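# Learning to Set the Table

*A morning at Brellemdale, where robots pick up table manners one demonstration at a time*

The first thing I wanted to do at Brellemdale was grab the controls. The second thing, maybe a minute later, was give them back. Guiding a pair of robot arms by remote control looks wonderfully easy when somebody good is doing it, and then you try to pick up a fork!

The project is called Skandholm, and its goal is simple enough to explain at dinner: teach two arms to handle the ordinary stuff of a meal. A person steers the arms through the job while cameras and motor readings are saved. Do that enough times and a learning program can start working out the moves for itself. Enough, in this case, means 1,000 demonstrations for each task, recorded in sessions that start at 9 in the morning and stop when the operators' shoulders do.

Bowls turned out to be my favorite. A person picks one up without a thought, but two fingertips on a machine have to find a thin, curved edge and come at it from the right angle.

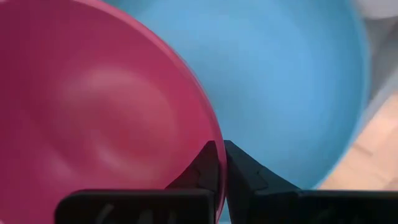

*Close work: the fingertips at the rim of the pink bowl, with the blue one behind.*

The operators have opinions about rims. Some like to come straight down, others prefer a slight tilt, and they argue about it over coffee with real heat. Both styles go into the collection, along with plenty of fumbles. A saved recovery from a bad grip is treated almost like a prize, and I love that.

I was given 13 tries at my own task, moving one piece of flatware. I managed it 3 times. My wrist kept wanting to feel the table, and of course it couldn't - all I had was my eyes and a very patient coach.

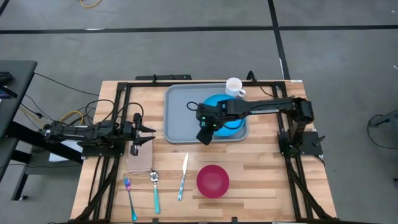

*Two arms share the table, with fork, spoon and knife side by side and a mug up by the tray.*

Sharing the work between a left arm and a right arm is its own puzzle. You have to decide who reaches first, and where the other one waits. Good operators make those choices early and stick to them, so the program sees a clear habit it can copy. A full table setting takes a practiced hand 40 seconds. I timed it twice, mostly for the fun of watching again.
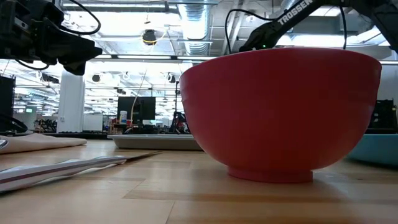 What I kept thinking about on the drive home to Truldale was how much of a skill lives in things we never say out loud. Try telling someone over the phone how to lift a bowl. With a deep one like the red bowl, its wall narrowing to a small foot, you'd have to explain the wide rim, the height, the way in from above, and you'd still leave something out. Showing gets all of it across at once, including the parts the teacher didn't know were there.

Next on the list at Skandholm is clearing up after the meal, with a second station planned for Montes in June. I've already asked whether I can have another go at the fork.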